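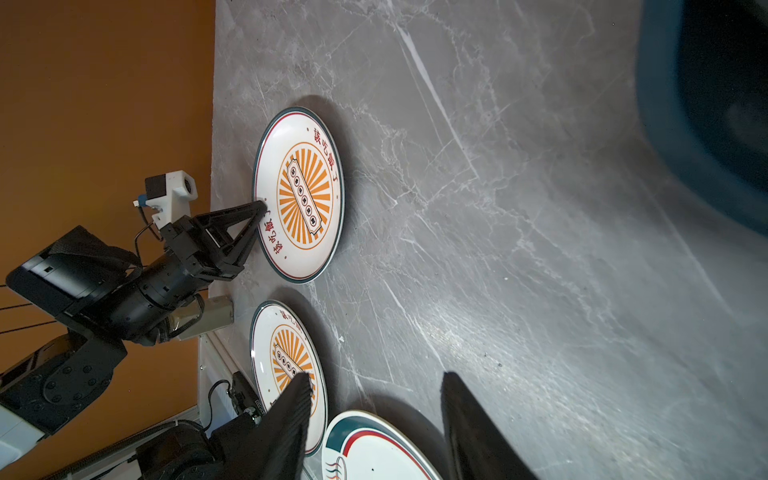
How I Record a Demo Vocal at Home (Without Annoying the Neighbors)

I've been making song demos in my apartment for a few years now, first on my own and lately with Lakshmi Naidu, who sings on most of the Stesska songs. People keep asking how we get the vocals to sit so close and dry, so I'm finally writing it all down. You don't need a studio for this. My whole setup cost me $392, and $200 of that was the microphone (bought used, and I'd do it again tomorrow).

Before you start

You'll need a mic, a stand, a basic audio interface, closed-back headphones and some recording software you already know your way around. Please don't learn a new program on the same day you're trying to sing! I did that on our first Kavora demo and we spent the whole evening looking for the metronome.

Step 1: Pick the boring room

Kitchens and bathrooms sound great when you're singing for fun and awful on a recording. Hard surfaces throw your voice right back into the mic, and you can't take that echo out later. Go for the bedroom, or even better, stand facing an open closet full of clothes. Winter coats are wonderful. Clap once, and if you hear a little zing after the clap, hang a comforter behind you and clap again.

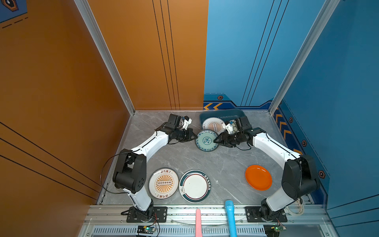

Marble work surface, orange and blue walls.

Step 2: Set the mic a hand's width away

Spread your hand, thumb on your lips, pinky toward the mic. That's your distance. If you're a loud singer, lean back on the big notes. I tip the mic slightly off to one side so the P's and B's go past it, and I use a pop filter on top of that. Mine is a cheap one on a bendy neck that droops, so I check it between takes.

Step 3: Set your level on the loudest line

Everybody sets their level while mumbling "check, check" and then gets to the chorus and it's all red. Sing the biggest line of the song, the way you really mean to sing it, and turn the gain down until the peaks land well below the top of the meter. A quiet recording can be turned up. A clipped one goes in the trash.

Step 4: Fix your headphone mix

This one made the biggest difference for us. Too much of your own voice in the headphones and you'll hold back; too little and you'll push and go sharp. Start with the guitar or piano at a comfortable volume and bring the voice up until you can just hear the ends of your words. A touch of reverb in the headphones is fine as long as you're not recording it. Lakshmi likes one ear off. Try it, but turn that side down or the click will leak into the mic (ask me how I know).

Step 5: Warm up for real, then do whole takes

Hum for a while, do some sirens, drink some water that isn't ice cold. Then sing the song top to bottom, at least 2 times, before you even think about fixing single lines. Whole takes have a shape to them, and I nearly always end up using one of the early ones as the base. After 30 minutes of singing we take a break whether we want one or not.

Step 6: Comp lightly

Comping just means building one vocal out of the best pieces of several takes. Pick your favorite take, mark the lines that bother you, and swap only those. Cut on breaths or on hard consonants and put a tiny crossfade over each edit. Listen with your eyes closed, since staring at the screen makes every edit sound wrong.

Step 7: Bounce it and leave it alone overnight

Export a rough mix, put it on your phone, and play it the next day while you're doing dishes. Write down anything that makes you wince. On "Triter," our waltz-time one, I had a list of fixes ready to go and crossed out most of them by breakfast. The wobbly second verse stayed in, and I still like it.

I'm going to do a separate page on backing vocals in April, once we've finished the new batch.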